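Cendholm - lisez-moi

Dernière mise à jour de ce texte : 23 septembre

Bonjour et bienvenue ! Cendholm, c'est un petit corpus de recettes familiales manuscrites que j'ai retranscrites, annotées et rangées dans des fichiers texte. J'ai commencé avec les cahiers de ma grand-tante (de la confiture, encore de la confiture, et une recette de civet que je ne referai jamais), puis des amis m'ont prêté les leurs et l'affaire a pris de l'ampleur.

Ce qu'il y a dedans

Le dossier « cahiers » contient 13 cahiers, un fichier par cahier, en UTF-8. Chaque recette commence par une ligne de titre, suivie des ingrédients puis du texte, avec les fautes d'origine. J'y tiens, aux fautes ! Si vous voulez une version corrigée, elle est dans « lisible », mais elle ne couvre que neuf cahiers pour l'instant. Le dossier « mesures » donne un tableau d'équivalences pour les verres, les bols, les noix de beurre et autres unités floues. Kam-wah Hsueh l'a relu ligne par ligne et m'a évité de belles bêtises sur la levure.

Comment j'ai transcrit

À la main, au clavier, le soir. J'ai bien essayé un logiciel de reconnaissance, mais entre les taches de gras et les « r » de ma grand-tante, je passais plus de temps à corriger qu'à taper. Les mots illisibles sont notés [?], les mots devinés sont suivis d'un seul point d'interrogation. Quand une recette a été barrée, je l'ai gardée avec la mention BARRÉ en tête - souvent ce sont les plus intéressantes, allez savoir pourquoi.

Saranya Amin et Panya Thongdee ont chacun relu trois cahiers. Leurs désaccords sont conservés dans « notes_relecture.txt ». Il y en a un assez long sur le mot « roussir », lisez-le, il vaut le détour.

Ce qui manque

Les coupures de journaux collées entre les pages n'y sont pas : je ne sais pas à qui elles appartiennent et je préfère m'abstenir. Les adresses et les noms de voisins ont été remplacés par des initiales. Le cahier Skokinby (je l'appelle comme ça à cause de l'étiquette) est incomplet, il saute directement de la brioche aux conserves. Et plus de 60 recettes n'indiquent aucun temps de cuisson, donc ne comptez pas sur ce corpus pour entraîner un minuteur.

Un peu de matériel de bureau

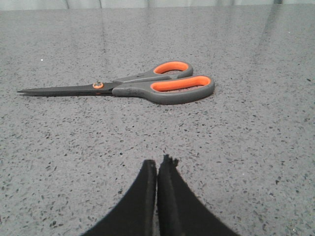 Des ciseaux, lames fermées.

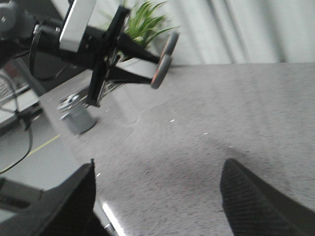
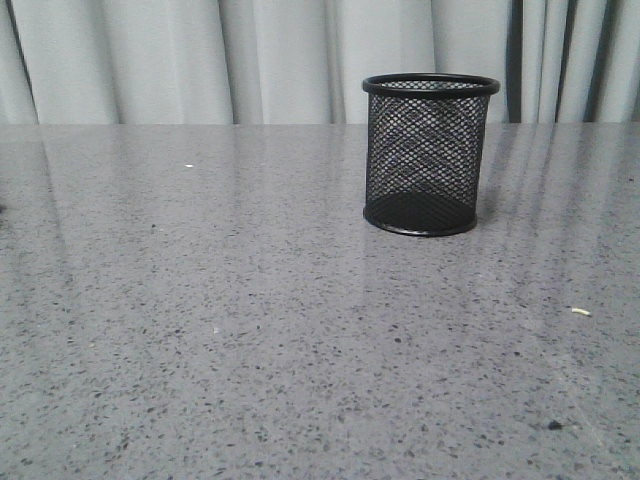 Pour citer ou réutiliser

Usage libre, y compris dans un livre ou un blog, tant que vous nommez Cendholm et que vous ne vendez pas les fichiers tels quels. Pour les cahiers prêtés par Jaruwan Mahawong, demandez-moi d'abord, c'est ce que je lui ai promis. Ils sont signalés par un « J » au début du nom de fichier.

Si vous repérez une coquille qui vient de moi (il y en a forcément), envoyez le nom du fichier et la ligne, ça me suffit. Sakda Wiriya prépare un index par ingrédient, prévu pour décembre, et il cherche quelqu'un pour vérifier tout ce qui touche aux prunes : mirabelles, quetsches, reines-claudes, chaque cahier a son vocabulaire et parfois deux noms pour le même fruit. Écrivez-lui en passant par moi, je transmets !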